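Grovumia Household Cooking Records
Data card and README

Summary

Grovumia is a set of written records of meals cooked at home with small countertop ovens. It holds 1,455 entries from 165 households, each describing one use of the oven: the dish, the portion, the setting chosen, the time allowed and the cook's own remarks. The set was compiled by the Flulus Centre for Domestic Studies as part of its Trosa programme on cooking for one or two people.

The records are text only. They are intended for researchers in home economics, nutrition and consumer advice, and for teachers who need plain accounts of everyday cooking.

Contents of the release

records.csv – one line per entry, with a household code and an entry number
households.csv – one line per household, with household size and type of kitchen
remarks.txt – free remarks by the cooks, matched to entries by number
terms.txt – the list of dish names and their agreed spellings
README – this document

How the records were made

Each household received a paper booklet and was asked to fill in one page every time the small oven was used. Booklets were returned by post and typed up at the Centre. Idalina Louro led the collection and drew up the booklet. Tzu-hsuan Su prepared the list of dish names and checked the typed entries against the originals.

Spelling in the remarks has been left as written. Names of people, streets and shops have been replaced by a short dash. Where a page could not be read, the field is marked "unclear" and no guess has been entered. 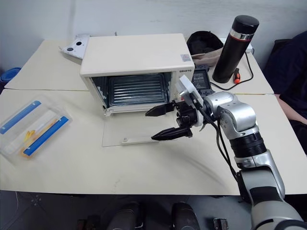

Countertop oven with the door fully open and a ribbed tray inside.

Fields

dish: name of the dish, taken from terms.txt
portion: number of people served
setting: heat setting as the cook wrote it, in words or degrees
minutes: time allowed, in whole minutes
preheated: yes, no or unclear
shelf: upper, middle, lower or unclear
result: a mark from 1 to 5 given by the cook, where 5 is the best

The "setting" field should be read with care. Dials differ from one maker to another, and several households wrote only "medium" or "as usual". Users who need a temperature should restrict themselves to entries where the value is given in degrees.

Dishes covered

Toasted bread, baked potatoes, fish fillets, small pies and reheated leftovers make up most of the set. Cakes are present but few. A separate group of 400 entries, marked "Fu" in the source column, comes from an earlier booklet in which the shelf field was not asked for – it is left empty throughout that group.
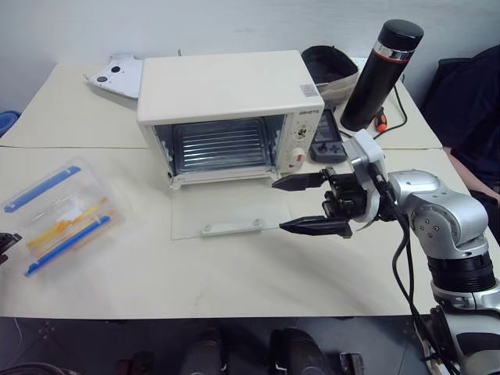 Front view of a small oven, controls to the right of the cavity.

Known limits

Households joined by choice and are not a fair sample of any country or region. People living alone are strongly represented. Failed dishes are likely to be under-reported, as some cooks told the Centre that they had not thought them worth a page. Entries made during July are fewer than for other months.

The marks for result are personal and should not be compared between households. Comparison within one household is reasonable.

The set does not record energy use, and it should not be used to judge the safety or quality of any appliance.

Terms of use

The records may be used free of charge for teaching and research. Published work should name Grovumia and the Flulus Centre for Domestic Studies. Attempts to identify households are not permitted.

Corrections

Errors should be reported to the Centre in writing, giving the household code and the entry number. Corrections are read each Monday and are included in the next release.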